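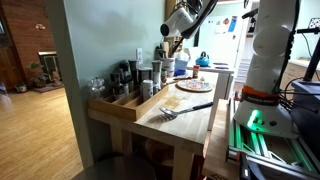
Trucos de cocina del club de robótica (o cómo sobrevivir a un brazo junto a la isla)

El club Herkivora lleva desde octubre enseñándole a un brazo robótico a poner orden en una cocina, tarea que la mayoría de sus miembros no domina en la propia. De tanto preparar la isla para cada ensayo hemos acabado con una lista de consejos domésticos que sirven igual si en su casa solo cocinan personas.

Las especias, en fila y siempre en la misma fila
Un especiero largo de madera al fondo de la isla, los tarros a la vista y el molinillo alto detrás. Xiaoqing Ding propuso el orden alfabético y duró una tarde. Funciona mejor por uso: lo diario delante y el cardamomo de las grandes ocasiones donde no estorbe. Las etiquetas, mirando al cocinero.

La espátula, plana y con sitio alrededor
Una espátula ranurada apoyada en el borde de un plato acaba en el suelo, la empuje una pinza o un codo. Déjela plana sobre la madera. Gavin Innes añade que el mango no debe asomar por el canto, y lo dice con la autoridad de quien ha fregado salsa de tomate a medianoche.

Salvamantel redondo para plato redondo
El de madera protege la encimera y levanta el plato lo justo para meter los dedos debajo. También ayuda a la pinza, según el cuaderno de Zihan Zheng, donde el intento 6 figura como «correcto» y los anteriores, como «aprendizaje».

Manchas oscuras en la madera
La nuestra tiene una en pleno centro y le hemos cogido cariño. Si quiere disimular la suya, lije a favor de la veta con grano fino, limpie el polvo con un paño apenas húmedo, deje secar toda la noche y aplique 2 capas finas de aceite mineral apto para uso alimentario. Si no se va, ponga encima una frutera.

Los utensilios largos, de pie
Un bote pesado de loza, contra la pared y lejos del fuego. Si hay que vaciarlo entero para sacar el cucharón, sobra la mitad. Faizal Latuheru defiende sus tres batidores idénticos y el asunto sigue abierto.

Los cables, por detrás
Vale para la batidora y para cualquier aparato más ambicioso: nada que cruce la zona de corte ni que cuelgue hacia el pasillo. Y antes de pasar la bayeta cerca del brazo, párelo. Gregor Drummond lo escribió en mayúsculas en la primera página del manual del club, la única que hemos leído todos.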